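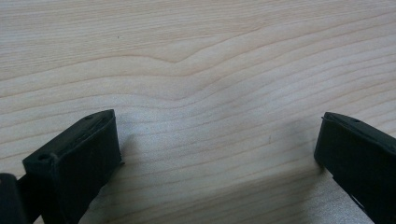
Pale wood grain, light and shadow.

So I finally quit the big grocery run. If you've been reading for a while you know how I used to do it: one giant trip every other Sunday, a list as long as my arm, and a trunk so full I had to put the eggs on the passenger seat with the belt on. I did it that way for years and I was kind of proud of it, too.

Then in November my car needed a new something-or-other (the mechanic in Millholm explained it twice and I nodded both times) and I had no wheels for 18 days. The closest store I can walk to is Preto, that little corner market past the post office. I'd been in there maybe for gum. It has three aisles, one register, and a produce section the size of my bathtub.

I figured I'd hate it. The first couple of days I did! I walked in with my usual list and they had almost none of it. No fancy oat milk, one kind of rice, cereal that I'm pretty sure I last ate in fourth grade. I came home with cabbage, a can of white beans, a lemon and some butter, and stood in the kitchen feeling sorry for myself.

But that cabbage was so good. I cut it into wedges, got the pan really hot, let the cut sides go nearly black, then threw in the beans and a big lump of butter and squeezed the lemon over everything. I ate it right out of the pan. The next day I went back and got another cabbage.

After that I stopped bringing the list. I'd walk over in the late afternoon, see what looked decent, and buy supper and whatever we were out of. Some nights that was eggs and toast. One night it was a squash so big I carried it home like a toddler, and we were eating squash soup until I couldn't look at it anymore.

Now, the money part, because I know my sister-in-law will ask. Preto costs more per item, no question. A can of tomatoes there makes me wince a little. But I went through my receipts from the month before and I'd spent $300 on groceries, and I could name a whole lot of that which went straight into the trash. Slimy spinach, half a tub of sour cream, the good mushrooms I was "saving." For the 18 days of walking I spent $169. It isn't a full month, so don't hold me to the math, but I threw out hardly anything. A heel of bread and one sad lime.

The fridge is the part I didn't see coming. I can see the back of it! I found a jar of Sperling mustard back there that I'd bought twice more since, so now I own three, and if you have a recipe that uses a lot of mustard please leave it in the comments. I'm serious. I've done the pork chops and I've done the salad dressing.

I got the car back and I did drive out to the big store once, for dog food and paper towels and that enormous bag of coffee, and I'll probably keep doing that every month or so. There are things you can't carry home in the rain. I also missed the good cheese — Preto has orange and it has white, and that's your cheese department.

For everything else I'm still walking. I bought myself a proper canvas bag with long handles, and I've learned to put the milk in first and the bread on top (I learned that one the flat way). Some evenings I really don't feel like going, and then we have pantry noodles with garlic and whatever's in the crisper.

Next time I'll write up the squash soup, now that I've recovered from it. It has apple in it and a frankly silly amount of black pepper, and it freezes great.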